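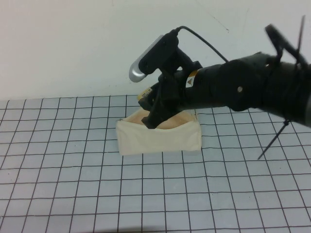 How do you get a fabric tote bag to stay open while you pack it?
Fold the top edge over to the outside once, like a wide cuff, then stand the bag on a table and push something flat and firm into the bottom before anything else goes in. The cuff stiffens the rim and the base stops it keeling over.

That's the short version, and if you're in the middle of packing right now you can go off and do it. The longer version is for people like me who own far too many cloth bags and use them for everything. Mine do the food shop, the library, swimming, and a Christmas present run every December that would defeat a small van.

What you need

A plain cotton or canvas bag. A piece of stiff card, or a thin chopping board if you've got one that fits. A tea towel. An iron, if the bag has been living scrunched up in a drawer (mine always have).

Getting the bag ready

Turn it inside out and give it a good shake over the sink. You'd be amazed at the crumbs! Turn it back the right way and run a warm iron round the top few inches. I only bother with the rim and the bottom seam. Life's short and the middle is going to be full of potatoes anyway.

Now fold the cuff. Go for the width of your hand on a big bag and half that on a small one. If the handles are sewn on the outside, let them hang down and fold the rim over them. If they're sewn on the inside they'll flip out by themselves.

Cut your card a finger's width smaller than the base all round and drop it in flat. Mine came off the back of a Pavis calendar and it's still going. Pull the corners of the bag out over the corners of the card so you get a proper square bottom.

Packing it

Heavy things first, and flat ones against the sides. I put tins or books down the two long sides and leave a gap in the middle, which gets the awkward stuff: jars, a bottle, the shoes. The tea towel goes between anything glass. After that it's soft things, bread, a jumper, whatever you'd be sad to see squashed.

Stop when you reach the bottom of the cuff. I know there's room above it. When you unfold the rim you'll want that bit of spare cloth so the handles meet without a fight.

If it still flops

Very thin bags will sag whatever you do. Stand one inside a washing-up bowl while you fill it, then lift it out by both handles. My thinnest is a freebie from Haworth market and it has never once stood up without help, but it folds down to nothing in a coat pocket so I forgive it.

Washing

Cool wash, no tumble dryer. I put my nice Nellari one through on hot and it came out the right size for a packet of biscuits. Dry them hanging upside down by the bottom seam, with pegs at the corners, and take the card out first. I've forgotten twice.

Next time I'll do the drawstring sort, which need a different fold altogether.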